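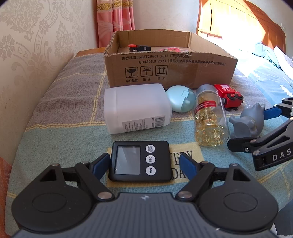
キッチンタイマーをキッチン以外で使うようになって、たぶん一年くらいになります。

きっかけは去年の8月。とにかく暑くて、夕方になると何もする気が起きなくて、テーブルの上にはどんどん物がたまっていく一方でした。郵便物、飲みかけの麦茶、ハンドクリーム、なぜか洗濯ばさみ。見るたびに「あー、片づけなきゃ」と思って、思っただけで疲れてソファに戻る。毎日それのくり返し(笑)

そんなとき、前の職場の友だちのAmarachi Shehuさんと久しぶりに長電話をしたんです。で、片づけの愚痴をこぼしたら「10分だけやって、鳴ったら途中でもやめたら?」と言われまして。途中でやめていいの!?と、けっこう衝撃でした。わたし、始めたら最後まで終わらせないといけないと思い込んでいて、だから始められなかったんですよね。

それで引き出しから出してきたのが、いつもの小さな黒いタイマーです。白い丸いボタンが三つ、「MIN」と「SEC」と「STOP START」だけ。MINをポチポチ押して、STARTを押すだけ。これがいいんです。スマホのタイマーも試したんですけど、セットしようと手に取ったが最後、メッセージを見て、天気を見て、気づいたらレシピ動画を見ていて、十分どころか夕飯の時間になってました。単機能ばんざい!

最初の日は、10分でテーブルの右半分しか終わりませんでした。でもピピピと鳴ったら本当にやめました。やめるのにも勇気がいりましたよ、あと紙が三枚くらいだったので……。でもそのおかげか、次の日も「続きをやるか」と素直に思えたんです。四日目には天板が全部見えて、うれしくて特に用もないのにテーブルを拭きました。

テーブルといえば、布をかけるようになったのもその頃からです。くすんだ青緑と、灰色がかった紫が大きなブロックになっていて、境目に麻ひもで縫ったみたいなクリーム色の線が入っている柄。ところどころに薄い黄色の四角があって、英語の文字が入っています。駅の向こうの雑貨屋Sosikの閉店セールで見つけて、2,059円でした。レシートを手帳にはさんであるので値段まで正確です。広げたときは「ちょっと地味だったかな」と思ったのに、毎日見ているとだんだん好きになってきて、今では洗濯で外している日はなんだか落ち着きません。

ただ、すぐシワになるんです。アイロンをかければいいんでしょうけど、かけません。アイロンに使う10分があったら引き出しをひとつ片づけたいので(と言いながら、その引き出しもまだです)。

さて、今のところの決まりごとを書いておきますね。決まりというほどのものでもないんですけど。

まず、場所はひとつだけ。「リビング」だと広すぎるので、「テーブルの上」とか「電子レンジの横」くらいまで小さくします。前に欲張って「玄関ぜんぶ」にしたら、靴を全部出したところで鳴ってしまって、その晩は夫が靴をまたいで帰宅しました。ごめんなさい。

それから、行き先の決まらない物は、洗面所の棚に置いたImanoの空き箱にとりあえず入れます。お菓子の箱です。しっかりした作りで捨てられなくて。これがいっぱいになったら中身を見直す、ということにしているんですけど、先週見たら、使いかけの電池と、何のフタかわからないフタと、外国の硬貨が出てきました。フタ、何のだろう。捨てた翌日に本体が見つかりそうで、まだ捨てられません。

細かい物にはプラスチックの容器を使っています。半透明の白いのは、中身がうっすら見えて助かります。わたしはラベルをはがすのが下手で、いつもベタベタが残って余計に汚くなるので、最近はもう貼ったまま使うことにしました。バーコードつきの収納、生活感たっぷりです。でも誰に見せるわけでもないし……って、ここに書いてますけどね!

ミントブルーみたいなやさしい色のケースは、置いてあるだけで気分が上がります。以前は収納を全部白でそろえたくて、Wikströmのカタログに付箋を貼りまくっていた時期もありました。でも、そろえようとすると買い足しが必要になって、買い足すと物が増えて、また片づかなくなるんですよ。付箋だらけのカタログも、けっこうな場所ふさぎでした。古紙の日に出しました。

そういえば、片づけアプリの「Sotodine」もしばらく使っていたんです。部屋ごとにチェックリストが作れて、終わると紙吹雪が飛ぶやつ。あれはあれで楽しかったんですが、わたしはリストを作るところで満足してしまって。窓のサッシの項目だけで五つも作って、ひとつもやりませんでした。サッシは今年の課題です。

最近はタイマーをもっと短く、5分にする日もあります。仕事で遅くなった日とか、もう本当に動きたくない日。5分だと、郵便物を開けて封筒を捨てるくらいで終わってしまうんですけど、ゼロよりずっといいです。逆に調子のいい日に鳴ったあとも続けるかどうかは、いつも迷います。Amarachiさんは「絶対やめる派」で、わたしは「飲み物を一杯飲んでから考える派」。だいたい飲んでいるうちにテレビがついて、そのまま終わります。

あ、タイマーの本来のお仕事もちゃんとしてもらってますよ。半熟卵のときはテーブルから台所へ出張してもらって、終わったらまた戻ってきます。ときどき台所に置き忘れて、片づけの前にまずタイマーを探す時間が発生するのが悩みです。

今夜は電子レンジの横をやる予定です。輪ゴムと、お弁当についてくる小さいお醤油がたまっていて、お醤油のほうは数えたくないくらいあります。みなさんのところの小さいお醤油、どうしてますか?よかったらコメントで教えてください。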